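Zarei teleop glove kit: three weeks in

I bought the Zarei glove kit to teach our two-armed robot some kitchen chores, and after 21 days I've got opinions. You wear the gloves, move your own hands, and the robot's hands copy you while everything gets saved as a demo.

Setup took me one evening (the Nomdale adapter was sold separately, grr). Finger tracking is lovely. Wrapping a hand around a bottle felt natural by the second session, and I stopped staring at my own fingers pretty fast. I've recorded more than 180 demos now, mostly putting drinks away in the mini fridge, and I kept most of them!

What I don't love – there's no real sense of how hard you're squeezing. You get a little buzz at contact and then you're guessing, which makes soft plastic bottles a bit nerve-racking. The wrist straps also get itchy after 16 takes in a row. And drift! I recalibrate between batches or the thumb starts wandering off on its own.

My old Werncombe joystick rig cost less, but two-handed jobs on it were miserable. With the gloves I can hold something in one hand and go for a drawer with the other without thinking about it.

Four stars. I'd buy it again – just order the adapter at the same time.
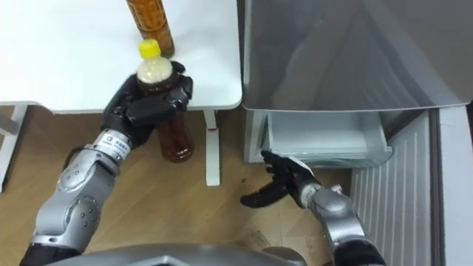 Bottle in the left hand, right hand at the open fridge drawer.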